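# Fewer retries, better logs: talking with the developer of Starel

Starel is a task planner for two-arm workstations. It takes a short list of goals, turns them into arm motions, and decides what to do when a motion doesn't come off. Its developer works at Pirkwood, a small software group, and agreed to talk in July on the condition that we stick to the code. The test tasks are plain tabletop ones: a box, a tray, a paper cup, something red to pick up.

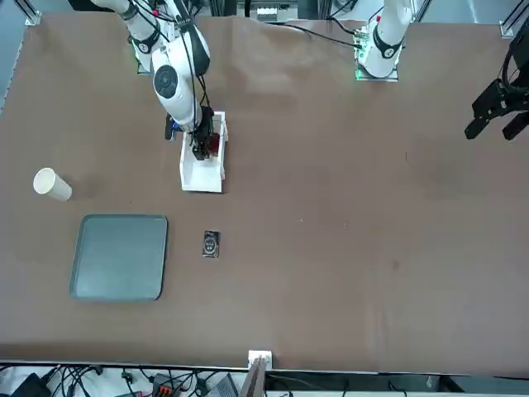
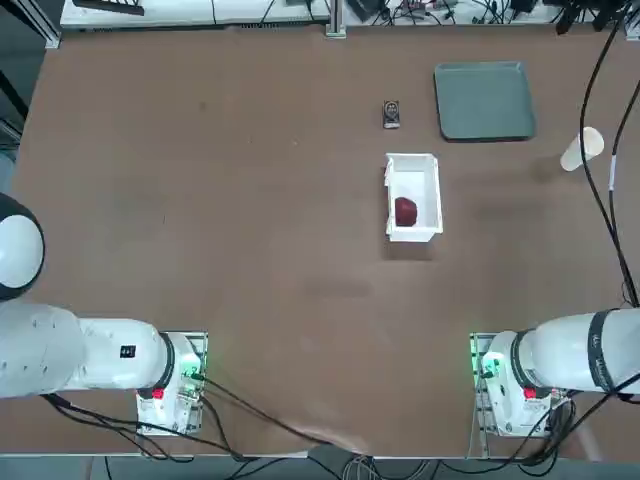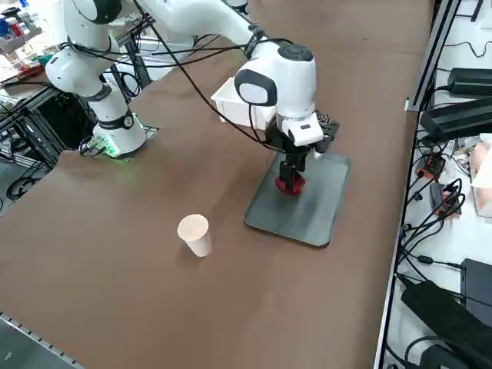
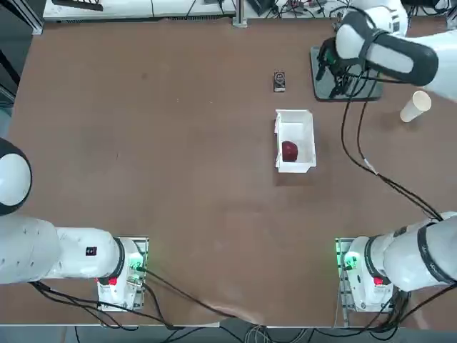

*The two-arm table at Pirkwood, seen from different cameras. Box, tray and cup are part of the test set.*

The first version of Starel was a behavior tree written by hand. "It worked for the demo and then it grew," the developer said. "Every time a grasp failed in a new way, someone added a branch. By the end there were 174 nodes and I couldn't tell you what half of them were for."

The rewrite threw the tree out. Goals are now written as conditions, such as "apple in box" or "cup upright," and the planner searches for a sequence of skills that gets there. Each skill states what has to be true before it starts and what should be true when it ends. After every skill the planner looks at the table again and checks.

That check is the job of a separate perception service called Habte. It merges the overhead and side cameras into one list of objects with poses and a confidence value for each. I asked why it isn't part of the planner.

"It used to be. Then a slow camera could stall the planner, and a stalled planner holds the arms where they are. Now Habte publishes when it has something, and Starel reads the latest list and looks at the timestamp. If it's more than 500 milliseconds old, Starel waits for a new one before it commits to a grasp."

The arms themselves run on a loop at 1000 hertz. The planner never talks to that loop directly. It sends a trajectory to a buffer, and the buffer hands out points. Closing the gripper is a separate command with its own timeout.

Paper cups come up a lot in the bug tracker. A cup on its side has a pose that is easy to get backward, and an early model mixed up the rim and the base. The grasp planner then came in from the wrong end. "We fixed it in the training data first, and that helped some. The better fix was letting Habte say it didn't know. It can return two poses for one object now, and Starel picks a grasp that is fine for both."

Sharing space was harder. When both arms want to work over the tray, one has to wait, and the first scheduler handed out the whole table as a single lock. The current one reserves volumes along the path and releases them as the arm passes. The developer still isn't happy with it. Two arms can each hold a volume the other needs, and the way out is a timer that makes one of them back off.

Most of the past year went into tooling. Justarside is the replay viewer, and it shows the camera streams, the object list and the planner's decisions on one timeline. You can stop at any decision, change a value, and have the planner run again from that point without moving an arm.

"Before that we argued about what the planner had been thinking. I would read log files, and somebody else would read the same files and come back with a different story. Now we open the run."

Each change to the planner is replayed against 50 stored runs before it gets merged. Runs where the new plan differs from the old one are flagged, and a person has to look at them. The developer would like the set to be bigger, but reviewing it already takes most of a morning.

Next on the list is a cleaner format for skill definitions. They are Python files at the moment, and the preconditions are checked only when the skill is loaded. A typo in an object name can sit there until the planner first tries to use it. "That one is embarrassing, so it goes first," the developer said. The volume scheduler comes after that.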